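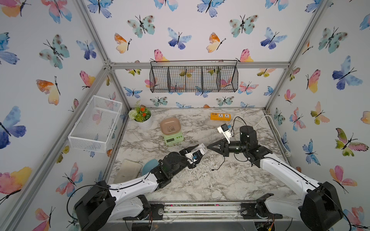 What gets measured, according to the lab's lead engineer, is how often the second arm has to wait for the first one. I'd asked about success rates, because that's what I always ask about, and got a very patient look in return.

I'd come out to Flustemthorpe to hear about a training method the people at Rorkex have been working on since October. The short version is that they changed which demonstrations their two-armed robots learn from, threw a lot of recordings away, and got better results. I wanted the long version, and I got it over two mugs of tea and most of a packet of cookies.

"Everybody's first idea is more data," the engineer told me. "Ours too! We had 723 demonstrations of people driving the arms through little tabletop jobs, and we were proud of every one. Then we trained on the whole pile and the arms just dithered."

Dithered how? One arm would start toward an object, the other would start too, and then both would sort of hang there (I've done the same thing in supermarket doorways). The trouble was in the recordings. When people drive two arms at once they pause a lot, usually to think about which hand goes next, and the model had learned the pausing right along with the moving.

So they wrote a filter. It goes through each recording and looks for stretches where both arms are nearly still and nothing is being held. Too many of those and the whole recording gets dropped. After filtering they had 183 left, and they trained again from scratch on those.

"I thought we'd cut way too deep," she said. "I had a bet on it. I lost the bet."

On the same set of jobs, the waiting time fell by 31 percent. The arms also bumped each other less, which she hadn't expected and still can't fully explain. Her best guess is that the people who pause least are also the people who plan the handover early – but she was careful to call it a guess, and she'd like somebody else to check it.

Somebody is. A group at Schmieder has the filter now and is running it on its own recordings from a different pair of arms. I asked what happens if it doesn't work there. "Then we learned something about our operators and not much about robots," she said, and laughed. "I'd still publish it."

There are limits, and she listed them without my having to push. All the jobs are short. Only 3 people recorded the demonstrations, so one person's habits could be doing a lot of the work. And a pause isn't always bad: if you're waiting for something to stop wobbling, you should wait! The filter can't tell that kind of pause from plain dithering unless a gripper is holding something.

That last one is what they're on now. The new version will look at the camera views as well as the joint positions, and the first trials are planned at their Tirside site, where there's more room. I asked if I could come and watch. She said yes, as long as I bring the cookies.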